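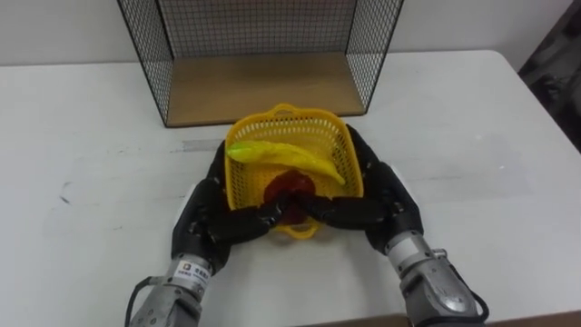
首页 目录 上一章 下一章 习题 术语表
搜索本书 请输入关键词 搜索

第六章 营运资金与现金周期

Jankauskaitė 著
2025-09-14

前一章讨论了利润表。利润表按权责发生制编制，货物交付给客户，收入就可以确认，至于客户什么时候付款，利润表并不关心。因此一家公司可以在账面上连续盈利，同时在银行账户里缺钱。本章要处理的就是这中间的差距：钱从付出去到收回来要经过多长时间，这段时间由谁来垫付，以及垫付的成本怎样计算。

学完本章，读者应当能够根据资产负债表和利润表计算存货周转天数、应收账款周转天数和应付账款周转天数，把三者合并成现金周期，并说明现金周期变长或变短对公司融资需求的影响。阅读本章需要用到第三章的资产负债表结构。还不熟悉流动资产和流动负债分类的读者，最好先翻回去看一遍。

6.1 从一笔订单说起

Casier 是一家生产包装纸的公司，规模不大，客户主要是食品厂。5月1日，一批原纸运到仓库，货款200万元。供应商给的账期是10天，所以 Casier 要到5月11日才付款。原纸经过分切、印刷和入库，在第24天，也就是5月25日，全部制成成品并交付给客户。客户的账期是30天，款项在6月24日到账。

把这几个日期排在一起，可以看到四个事件：收到原料，支付货款，交付成品，收回货款。从收到原料到收回货款，一共54天，这段时间称为营业周期。其中前10天由供应商垫付，Casier 没有动用自己的现金。从5月11日到6月24日，剩下的44天里，200万元压在存货和应收账款上，这44天就是现金周期。

在5月的利润表上，这笔订单已经完成了。收入确认了，成本结转了，毛利也算出来了。可是到5月31日，Casier 一分钱也没有收到，反而已经付出了200万元。如果公司当时账上的现金不够，就必须借款，或者推迟支付别的款项，例如设备尾款和房租。

这里做了两处简化。第一，只考虑了原料款，没有计入工资、水电和运费，这些支出多半发生在生产过程中，付款时间与原料款不同。第二，假定各方都按约定日期付款。实际经营中客户拖延几天十分常见，6.4节会专门讨论逾期账款。

6.2 三个周转天数

公司手里往往同时有许多订单，逐笔追踪既费时又没有必要。分析人员通常用财务报表上的总额来估计平均水平，常用的有下面三个指标。

存货周转天数等于平均存货除以每日销售成本。它衡量一件存货从入库到售出平均要停留多久。制造企业的存货包括原料、在产品和产成品，三者的变化有时方向相反，只看总数容易漏掉问题。原料减少而产成品增加，合计数可能没有变化，但销售多半已经放慢了。

应收账款周转天数等于平均应收账款除以每日赊销收入。外部读者一般拿不到赊销收入的数字，只能用营业收入代替。现金销售占比较高的公司，用这种办法算出来的天数会偏短，比较时应当注意。

应付账款周转天数等于平均应付账款除以每日采购额。采购额同样不容易取得，实务中常用销售成本代替。这样做在存货变化不大时误差较小，在公司大量备货的年份误差较大。

三个指标的关系是：

现金周期 = 存货周转天数 + 应收账款周转天数 − 应付账款周转天数

代入 Casier 的数字，24加30再减10，得到44天，与上一节按日期推算的结果一致。

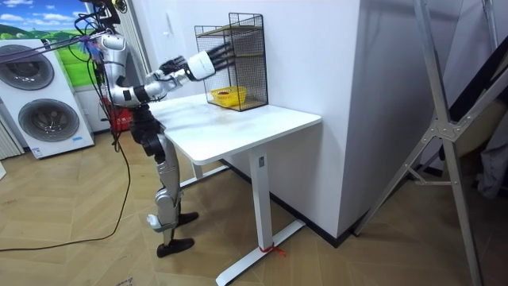 公式中的“平均”一般取期初数与期末数的平均值。对于季节性明显的公司，年初和年末恰好可能都处在淡季，两端平均之后会低估全年的资金占用。有季度数据时，应当用各季度末的数字求平均。本书后面的例题如无特别说明，一律使用期初与期末的平均值，全年按360天计算。

6.3 现金周期可以是负数

Carnent 在 Pemon 经营几家日用品商店。顾客在收银台当场付款，应收账款可以忽略不计。商品在货架和仓库里平均停留24天，供应商给的账期是30天。按照上面的公式，Carnent 的现金周期是24加0减30，等于负6天。

负数的意思是，Carnent 在向供应商付款之前，已经从顾客那里收到了钱。销售规模扩大时，它手里的现金会跟着增加，短期内不需要为新增的存货寻找资金。Casier 的情况相反，订单越多，压在存货和应收账款上的钱就越多，增长本身就需要融资。

不能由此推断 Carnent 的经营比 Casier 好。两家公司所在的行业不同，付款习惯也不同，包装纸的客户不会在提货时付现金。现金周期适合用来比较同一行业的公司，或者同一家公司的不同年份。跨行业比较得到的差别，多数反映的是行业惯例。

还应当看到，负的现金周期依赖于销售持续进行。一旦销售下滑，新收到的现金减少，而此前的应付账款仍要按期支付，现金会很快流出。零售企业在收缩阶段出现资金紧张，常常由此而来。第九章讨论短期偿债能力时会再用到 Carnent 的例子。

6.4 垫付的成本

资金被占用就有成本。假设 Casier 以6%的年利率向银行借入200万元，用来支付原料款，借款期限为44天，利息为：

200 × 6% × 44 ÷ 360 = 1.47（万元）

如果客户比约定日期晚付15天，借款期限变成59天，利息增加到1.97万元。多出来的5000元不会单独出现在哪一份合同里，它混在当期的财务费用中，销售部门在计算订单毛利时通常也看不到。许多公司因此要求销售人员在报价时把账期折算成成本。同样的价格，30天账期与60天账期对公司来说是两笔不同的买卖。

用自有资金垫付时，账面上没有利息支出，但这笔钱失去了其他用途，成本依然存在。计算时可以用公司的短期借款利率作为近似值，也可以用第四章介绍的机会成本。两种做法的结果会有差别，写分析报告时应当注明采用了哪一种。

逾期账款除了增加利息，还带来收不回来的风险。下面先介绍账龄分析表的编制方法，再说明坏账准备如何影响应收账款的账面金额，以及这种影响怎样传到应收账款周转天数上。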